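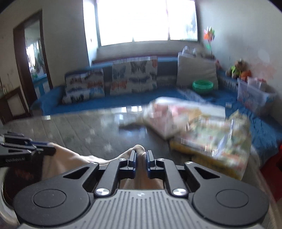

The Fliltwood gauge recorded the level of the lake every 30 minutes and had done so since the dam was closed. Rozália Kozma inherited the record in July, along with a key to the gauge hut and a rented apartment on the east shore. The apartment had pale walls, a blue sofa and a bright window, and she did the first month of corrections at the dark grey table because the hut had no heat and one chair. The task was defined in a single paragraph of her contract. She was to remove errors from the series and deliver a clean file to Droritz, the company that operated the dam.

Most of the errors were of known types. Ice in the stilling well produced a flat line. A weak battery produced a slow downward drift, followed by a step when the battery was replaced. Waterfowl on the intake produced noise of a few millimeters. Each type had a code in the manual, and the manual had been written by her predecessor, Enikő Virág, in a style that left no room for questions.

Code 6 was different. It was defined as "rise without inflow, leave in place." There was no procedure under it.

Kozma found the first instance in the spring of 2000. At 2:30 in the morning the lake had risen by 4 centimeters, stayed there for one reading, and returned to its former level. The upstream gauge showed nothing. The gates had been shut. Barometric pressure was steady and the wind log gave a light breeze from the south, which could not have moved that volume of water toward the hut. She assigned it provisionally to instrument fault and continued.

There was a second instance a year later, on the same night, at the same reading. There was a third. By the end of the week she had extracted all of them into a separate table and plotted the heights. They did not vary. A float gauge has an error of its own, and a repeated measurement of anything real will scatter a little. These did not scatter.

She telephoned Virág, who had retired to Jenkins and took two days to return the call.

"You have reached Code 6," Virág said.

"I would like to know the mechanism."

"I had the float replaced twice and the recorder once. I moved the datum. I sat in the hut on the night with a hand line and a lamp."

"What did you measure?"

"Four centimeters."

Kozma wrote this down. She asked what had been in the valley before the dam, although she had seen the survey sheets and knew. There had been a street, a mill and a school with a bell that was rung once a year at half past two in the morning, for a flood that had come at that hour and that most of the town had slept through.

"That isn't a mechanism," Kozma said.

"No. It is why I left the readings in."

The contract required a clean file. Kozma considered the definition of an error, which the contract did not supply, and drafted a note to Droritz stating that the values were reproducible and had been confirmed by an independent method. She attached the table. The reply asked her to interpolate.

She delivered the file on 19 April 2026 with every other correction made and Code 6 left as it stood. Then she drove to the hut, checked the lamp, and lowered the hand line until the weight touched water. It was ten past two. She read the tape, entered the level in pencil, and moved the chair closer to the well.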